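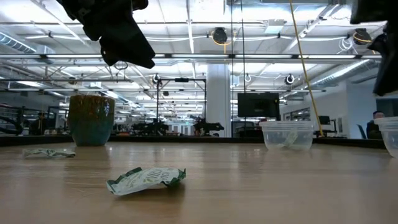 Ticket 307 – Left arm drops light wrappers, right arm fine
Project: Pavley (two-arm table clearing build)
Location: Hollwood shared workshop, bench by the window side
Opened: Jun 1, 2026
Status: Open, workaround in place
Priority: Normal

Problem

Left gripper closes on a crumpled snack wrapper, lifts it a short way, then lets it slide out. The controller still reports a good grasp and carries on to the drop position with nothing in the fingers. Clear plastic tubs and the teal cup are picked up without trouble by either arm. The right arm handles the same wrappers fine.

Started after the May rebuild, when both arms came off the table and the Chevalier finger sets went back on.

Expected

Grasp check fails when the fingers are empty, and the arm goes back for a second try.

Setup

Two black grippers over the wooden table. Test items are the cup, clear round tubs and white-and-green wrappers, one of them flattened. Controller is the Erndale board, build 1825. Fixed camera, same position as before the rebuild. Ceiling lights on for all runs.

Log

Entry 1
Ran the wrapper routine 29 times on the left arm with default grip force. 22 drops. Swapped the same wrapper over to the right arm, no drops in the same number of runs.

Entry 2
Suspected the camera. The tabletop picks up soft streaks from the overhead lights, and the wrappers are mostly white, so the outline could be off. Checked the detected outline against the saved images. It follows the wrapper edge closely on both sides of the table. Closed this line.

Entry 3
Raised left grip force one step at a time. Fewer drops, but at the top setting a tub rim bent. Put it back to default.

Entry 4
Measured the finger gap at full close. Right arm closes all the way. Left arm stops short and leaves a gap you can slide a sheet of paper through. That explains the wrappers – the tubs and cup are wide enough that the fingers never get near full close.

Entry 5
Reran the homing routine on the left gripper. Gap unchanged. The offset in the config file is the old one from before the rebuild, and homing does not overwrite it. The grasp check uses the same number, so an empty gripper reads as holding something thin.

Entry 6
Deleted the stored offset, power cycled, homed again. Gap closed and the wrapper stayed put in every run I tried. After the next restart the old value was back. Something reloads it from the backup config at startup.

Workaround

After each restart, delete the left offset by hand and home the gripper before running anything. Do this with the table clear under that arm. Grip force stays at default on both sides.

To do

Find which startup script copies the backup config.
Save a new backup with the corrected left offset.
Repeat the 29 runs on the left arm after a cold start, flattened wrapper included.
Check whether the right arm offset is also being reloaded. It could be correct by luck.

Leave this open until the cold start runs are logged.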